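Burport Produce Handling Project
Progress report to the Ukley Growers Fund
Prepared by Kátia Rangel, project lead
2018-05-19

Summary

Work on the grading line is three weeks behind. The cause is a grip fault that showed up in the simulated trials in December and was confirmed on the test bench afterwards. No one was hurt. The bench arm is locked out until the fix has been signed off.

What went wrong

The gripper controller, which we call Mạch, is meant to stop closing once it reaches the set force. In 19 of 225 simulated picks it kept closing after contact. We traced this to the force reading, which was being averaged over too long a window. By the time the average caught up, the fingers had already gone past the limit. Round produce hid the problem. Potatoes brought it out -- they are uneven, and one finger often touches before the other.

We then ran the same settings on the bench with the guard closed. The fault came back on the third pick and the potato was crushed. The emergency stop worked, but the fingers stayed shut when power was cut and had to be wound back by hand. That is a separate safety matter and we are treating it as one.

All grip work has gone back into simulation for now. The current set uses a single russet potato held upright between the two fingers, with small changes to its shape and position from run to run.

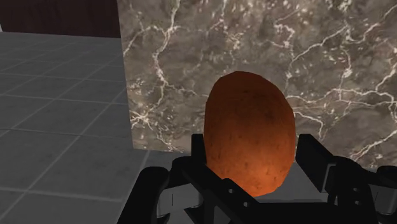

Could the same fault occur on the line at Istska?
The line there runs an older version of the controller with a shorter averaging window, so it does not have this fault. We have asked the site not to update until we clear the new version.

Work since the fault

The window has been shortened and a hard limit on finger travel added. We have finished 82 repeat runs with the new settings and none went over the force limit. The full set still has to be completed. A manual release for the fingers is on order, and the lockout procedure has been rewritten to cover a loss of power with the gripper closed.

Budget

The release and the extra bench time will come out of contingency. We are not asking for more money at this stage -- only for the bench milestone to be moved back by three weeks.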